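# Drei Wochen Wevelitz, und ich will wieder hin

Eigentlich sollte es ans Meer gehen. Das war seit Januar ausgemacht, meine Schwester hatte schon Strandtücher bestellt (in Senfgelb, fragt nicht), und dann haben wir die Preise für Juli gesehen und sind alle sehr still geworden. Also See statt Meer. Und weil eine Kollegin so von Wevelitz geschwärmt hatte, habe ich an einem verregneten Abend angefangen, dort nach einer Ferienwohnung zu suchen.

Ich suche gern, muss ich dazu sagen. Andere Leute schauen Serien, ich schaue Grundrisse! Aber nach den ersten 65 Inseraten konnte ich Nussbaumküchen nicht mehr von Eichenküchen unterscheiden, und jede zweite Wohnung lag »seenah«, was in Wevelitz offenbar auch heißen kann: zwanzig Minuten bergauf. Gelandet sind wir am Ende bei Flekora, einer kleinen Vermietung mit einer Webseite wie aus einer anderen Zeit. Keine Sternchen, kein Kalender zum Anklicken, dafür eine Telefonnummer. Am anderen Ende war Iveta Kratochvíl, und die wollte zuerst wissen, ob wir mit Hund kommen, ob jemand schnarcht und ob wir abends kochen oder ausgehen. Danach hat sie mir genau eine Wohnung angeboten. 118 Euro die Nacht, oberster Stock, Küche mit Gasherd, Balkon nach Westen. Ich habe sofort zugesagt und danach eine Stunde lang gezweifelt.

Wir sind am späten Nachmittag angekommen, verklebt und hungrig, und die Treppe hinauf war eine Zumutung mit drei Koffern und einer Kühlbox. Aber dann dieser Balkon! Man sitzt da oben zwischen Dächern und Schwalben, unten klappert jemand mit Geschirr, und hinter der Kirche liegt der See wie hingekippt. Meine Schwester hat ihr senfgelbes Handtuch übers Geländer gehängt und bis zum Abendessen kein Wort mehr über Kroatien verloren.

Gegessen haben wir fast immer im Twal, gleich hinter dem Bootssteg. Fünf Tische, eine Karte, die mittags anders aussieht als abends, und ein Zwiebelkuchen, für den ich morgens um sieben aufstehen würde. Reserviert wird auf Zuruf. Wer nach acht kommt, kriegt Suppe — die ist allerdings auch sehr gut. Baden geht man am besten vormittags auf der Ostseite, da führt eine Eisenleiter ins Wasser und es ist gleich tief. Für Kinder eher nichts, die sind am Kiesstrand besser aufgehoben, wo man sich auch Bretter leihen kann.
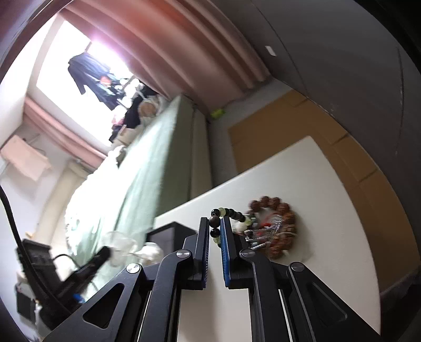

Abends wird in Wevelitz gebummelt, das gehört dazu, einmal die Promenade rauf und wieder runter. Ich hatte mir fest vorgenommen, nichts zu kaufen, weil mein Koffer auf der Rückreise sonst immer platzt. Hat natürlich nicht geklappt. Perlenketten sind meine Schwäche, und bei Schwarz und durchscheinendem Blassgrün im Wechsel, die schwarzen Perlen schön glänzend, werde ich sofort weich. So etwas nimmt im Gepäck ja auch keinen Platz weg! Meine Schwester hat Honig genommen und musste dafür ihre Sandalen in meiner Tasche unterbringen.

Einen Ausflug lege ich euch noch ans Herz, nämlich den nach Itatetti. Das ist ein alter Obstgarten oben am Hang, fast 200 Bäume, und Jarrah Ngata vermietet dort zwei Hütten und schenkt nachmittags Birnensaft aus. Der Bus fährt bis zur Kapelle, von da geht man durch den Wald, feste Schuhe wären klug gewesen. Wir haben nur im Gras gelegen und Saft getrunken und den letzten Bus zurück verpasst. Jarrah hat uns dann im Lieferwagen mit hinuntergenommen, ich auf dem Beifahrersitz mit einer Kiste Mirabellen auf dem Schoß.

Für nächsten Juli habe ich bei Frau Kratochvíl schon angerufen. Die Wohnung mit dem Balkon ist in der ersten Woche vergeben, in der zweiten noch frei, und meine Schwester muss bis morgen Bescheid sagen.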